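Home Browse Knitting & Clothes Ask something Log in

We use cookies to remember your settings. By carrying on you agree to this. OK

How do I fold a ribbed knit beanie so it doesn't go baggy?
Posted in August by Rajitha Debnath

Hi all, bit of a daft one for summer but I'm sorting out the winter drawer and I'm stuck. I've got a beige knitted beanie, fairly chunky rib, that I wore nearly every day last winter. It came out of the drawer with a sharp crease right across the crown and a brim that's gone wavy on one side. I'd been rolling it up like a pair of socks and tucking it inside its own brim, which my mum always did, and hers never seemed to suffer!

I've washed it (cool, on the wool cycle) and it's dry now. Do I fold it, roll it, stuff it or hang it up? The drawer is shallow, so anything with tissue paper inside won't really go in. The label says Hokarow and the care bit has rubbed off, so I've no idea what it's made of. I also have four others waiting for the same treatment, so I'd like to get it right before I do the lot. Thanks in advance!

145 views

Hovlow
Just chuck it in a drawer. It's a hat.

Shota Ueda
Your problem is the tucking in. When you push the whole hat inside the brim, the rib gets held open for months and some yarns don't go back, acrylic especially. Wool is more forgiving. I've done the sock roll for a weekend bag plenty of times and it's fine for that, I just wouldn't leave it from March to October.

What I do now is very dull. Clear a table and put a cloth down – mine's an old one, and a plain colour you can see the knit against helps. Lay the beanie flat and use both hands, one either side, to ease it back into shape. Don't pull the brim. Pat it in towards the middle until the ribs sit close together, then turn the hat over and do the other side. If the brim is still wavy, hold a steam iron well above it for a few seconds (above, not on!) and leave it flat until it's completely cool and dry.

Then fold it once, brim to crown, nice and loose. One fold only. Put the thick ones at the bottom of the drawer and the floppy ones on top, and don't shut anything heavy in with them.

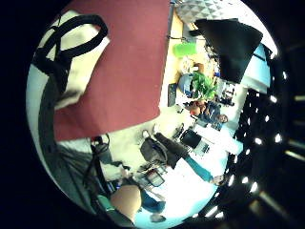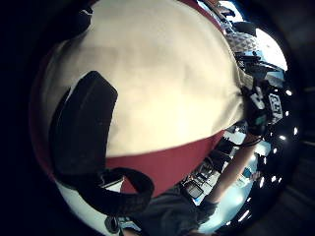
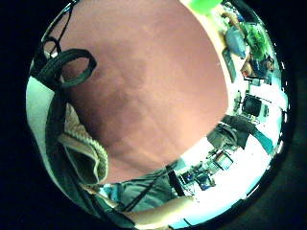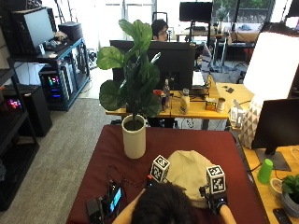

As for the crease you've already got, I'd steam the inside of the crown as well, then pop it over an upturned bowl overnight. A cereal bowl is too small for most adult hats, so try a pudding basin. Mine took two goes, and there's still a faint line if you go looking for it, but it doesn't show once it's on.

I wouldn't hang them. I had five on hooks in the hall for a year and every one of them ended up with a little pointy bit at the top, like an elf. My partner thought it was hilarious. Two went to the charity shop and the other three I wear for gardening.

If you do get a bigger drawer later, stand them on their folded edge in a row so you can see which is which. And check for moths while you're in there – I lost a lovely Amarasinghe scarf that way and I'm still cross about it.

Rajitha Debnath
Thank you Shota, that's brilliant. Pudding basin is out and hat number one is on it. Will do the others on Saturday.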